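Hullent to reopen Devon packaging site with staggered shifts

13 May 2020

Hullent, the packaging supplier, will restart production at its Bunthorpe works in Devon under a revised shift pattern, the company said in a notice to customers. The site stopped all but urgent orders in March. Under the new pattern, 40 employees will return in the first stage, out of a normal workforce of 110.

The day is to be divided into two shifts with a gap of 50 minutes between them. No handover will take place in person. Shift leaders will leave written notes at each line, and the outgoing shift will use the south gate while the incoming shift uses the main entrance. Office staff will continue to work from home.
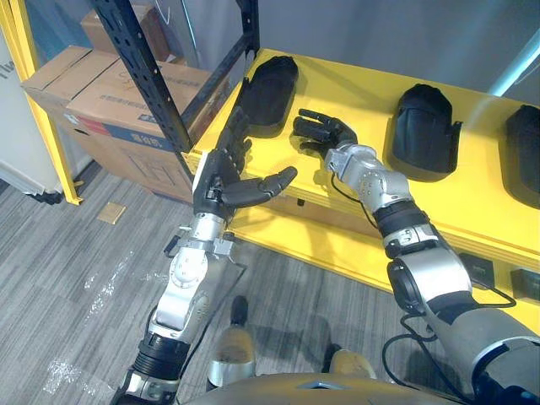
Issue 19

Babak Ranjbar, operations manager at Bunthorpe, said the order book had changed more than the total volume of work. Demand for catering trays has fallen sharply, while orders for postal cartons and chemist's bags have risen. Two of the tray lines will stay shut for the time being. Their operators are being retrained on carton folding, where the machine settings differ but the safety checks are largely the same.

"We can run the carton lines at close to their normal rate with fewer people on the floor," Mr Ranjbar said. "The limit is the loading bay, where one driver at a time is allowed in and the paperwork has to be done beforehand."

Hauliers will be given fixed collection slots. A vehicle that misses its slot will be sent to the end of the day's list. Delivery notes must be sent by email before arrival, and drivers are asked to stay in their cabs until called forward. 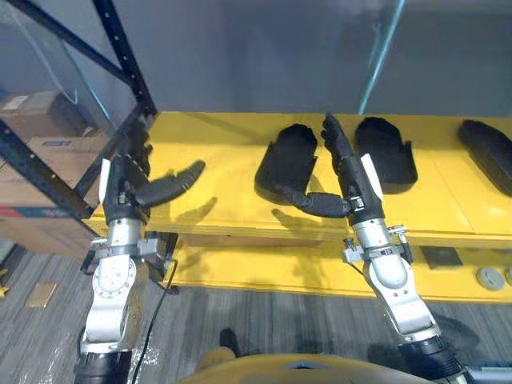
At the yellow shelf, hands open.

Board supply remains the main uncertainty. Hullent buys most of its corrugated sheet from Ghasemi, whose mill has been working reduced hours. Lead times on standard brown board have lengthened, and white-faced board is available only against orders already placed. Customers who need printed cartons have been advised to accept plain stock with a label where they can.

Prices for standard sizes will be held until the end of the current contract period. Orders for non-standard sizes will be quoted singly, and the minimum quantity has been raised.
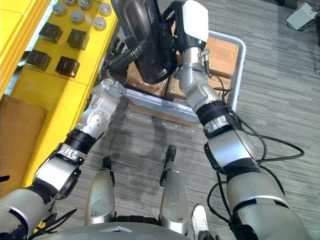
The second stage of the restart depends on a review of the first, covering absence, output per shift and late collections. If the results are acceptable, one tray line will reopen and the gap between shifts may be shortened. The canteen will remain closed during both stages, and employees have been told to bring their own food and drink.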